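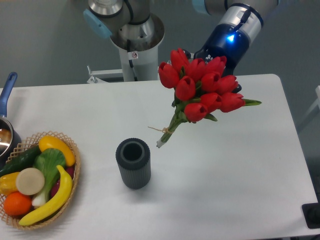

Household Tasks Group, Velldale Robotics Department

Frequently asked questions

Can a robot arm do chores yet?
Some of them, some of the time. An arm on a fixed base can pick things up, move them and set them down if they are within reach and it has practiced on something similar. It can't be left alone to run a kitchen.

Why flowers and a vase?
Putting a bunch of tulips in a vase is a small job that most people do without thinking. For a gripper it is hard. The stems have to be held firmly enough not to slip, the cut ends have to be lined up over the opening, and the blooms get in the way of the fingers. Tying the stems with twine helps, as it keeps the bunch in one piece.

What other chores do you work on?
Sorting fruit and vegetables into a basket, moving pans, and clearing a table. Fruit and vegetables are good practice on account of their shapes. A banana, an orange and a bell pepper all need a different grip.

How many attempts have you logged?
2,181 on the vase task, across three vases. Failed attempts are kept in the log. Graham Hebden looks after it and can send a copy on request.

What goes wrong most often?
The stems catch on the rim. Trevor Ashworth rewrote the approach path in March so that the arm comes in higher and tilts later. Catching is less common now but we still see it.

Is it faster than a person?
No. A person beats it easily on every household task we have tried.

What about shop-floor work?
That is further along. Parts come in known sizes and arrive in known places. Our partners at Kedent use two arms for loading trays, with a person nearby to deal with jams.

When can I buy one for my home?
We don't sell anything and don't have a date to give you. Cost, safety around children and pets, and the mess of a real kitchen are all open problems.

Can I visit?
Yes, by arrangement with the front desk. Please stay behind the floor line while an arm is powered.

Related pages
Penrose gripper notes
Tray loading at Kedent
Senilau towel folding trials
Visitor safety rules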